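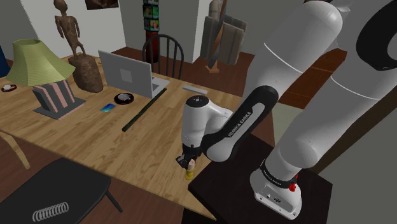 # Drirkley recipe survey

Home cooks' answers to a long questionnaire on how they follow (or don't follow) written recipes. One row per cook per recipe, 1,810 rows in total. Collected for the Cutine newsletter and cleaned up by Sunita Nautiyal.

Read the next section before you plot anything.

## What I don't trust

- `minutes_taken` is self-reported. People round to the nearest five and they flatter themselves. I would not put it on a chart.
- `salt_changed` says "yes" far too often. The question was worded badly – it asked whether you "adjusted" the salt, and plenty of people took tasting as adjusting.
- `skill` is a self-rating from 1 to 5. Almost everyone is a 4. Make of that what you will.
- 108 rows have the same free-text comment. I suspect copy and paste, but can't prove it, so they are flagged in `dup_comment` and left in.

The newsletter claimed this survey shows that longer recipes get better results. It doesn't. There was no tasting, only cooks grading their own dinner.

## Files

| File | Contents |
|---|---|
| `answers.csv` | one row per cook per recipe |
| `recipes.csv` | the 54 recipes, with word counts |
| `questions.txt` | exact wording, typos kept |

Join on `recipe_id`. Blank means skipped, `NA` means the question wasn't shown. The Lodhi export mixed these up in the February batch, and I have only fixed the ones I could check against the raw forms.

## Use

Fine for teaching people to clean messy data. Weak for anything about cooking. If you want weights, the Morix script in the old branch makes some, but I never found out where its targets came from.

Corrections welcome, with the row number please.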